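Facilities > Housekeeping > Shared Kitchens > Waste Inspection Checklist

Stalley Residence - Kitchen and Waste Point Inspection, May
Inspector: Xiomara Obi
Accompanied by: Till Wiegand

Scope: the dining table, the waste bin beside it, and the surrounding floor and counter edge. Items are marked Pass, Comment or Action.

1. Table surface free of waste - ACTION
Discarded items had been left on the tablecloth, among them a paper cup, a drink carton, crumpled pieces of wrapping and a scouring ball. Waste is to go directly into the bin and is not to be gathered on a surface used for meals.

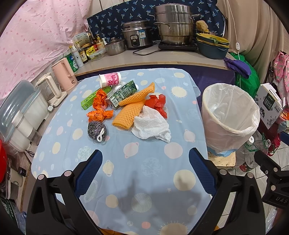
Residents were reminded of this requirement in the Abernathy wing last term, and the same standard applies in Stalley. Drink cartons are to be emptied and flattened before disposal.

2. Scouring balls and cleaning cloths - COMMENT
Metal scourers shed fine strands and must be kept away from food surfaces. A scourer at the end of its use is to be wrapped in paper before it is thrown out. Cloths intended for further use are to be hung up or laundered.

3. Bin liner fitted and folded over the rim - PASS
Liner in place, with the surplus plastic gathered at one side. Liners are to be changed when the bin is three-quarters full, and in any case every 12 hours.

4. Bin stable and correctly placed - ACTION
The bin stands on a small wooden stool. The seat is scuffed and chipped. Bins are to stand on the floor, at least 6 inches from any hanging cloth or curtain.
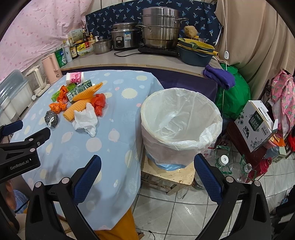
Item 4: lined bin on wooden stool beside the dining table.

5. Cords and hanging articles - COMMENT
A cord with a switch hangs near the bin. It is to be secured clear of the waste point. Bags and cloths on the counter edge are to be moved to hooks.

Follow-up: items 1 and 4 to be corrected within 3 days. Report completion to Everett Greenberg, extension 300.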